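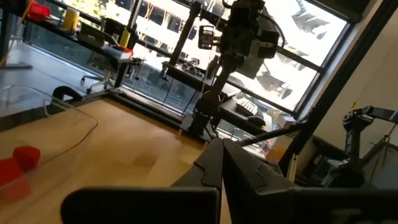

Sorting bin

A sorting bin is an open box you drop small things into so that like ends up with like. The ones I'm writing up are the clear plastic sort, mostly used for toy blocks, though I've kept buttons, plugs and once a whole jigsaw in mine.

Clear ones have been my favourite since 2000, when I gave up on a stack of Jollen tubs in solid navy (lovely colour, hopeless for finding anything!). With see-through walls you can spot a red block from across the table and leave the lid off the subject of labels altogether. 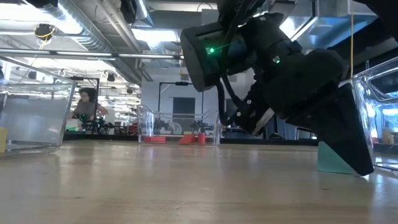 Blocks come in all the usual shapes: cubes, cylinders, flat rectangles and wedges. Wedges are the awkward ones, I find, and they never stack in any way I'd call tidy. You can sort by colour or by shape, and with 2 bins I'd go for colour every time. With 3 you can be a bit fussier.

Care

Warm water and a soft cloth. Scouring pads leave scratches, as my old Nutsugah bin can prove.

See also: Building block; Storage box; Toy chest

Last edited October 2026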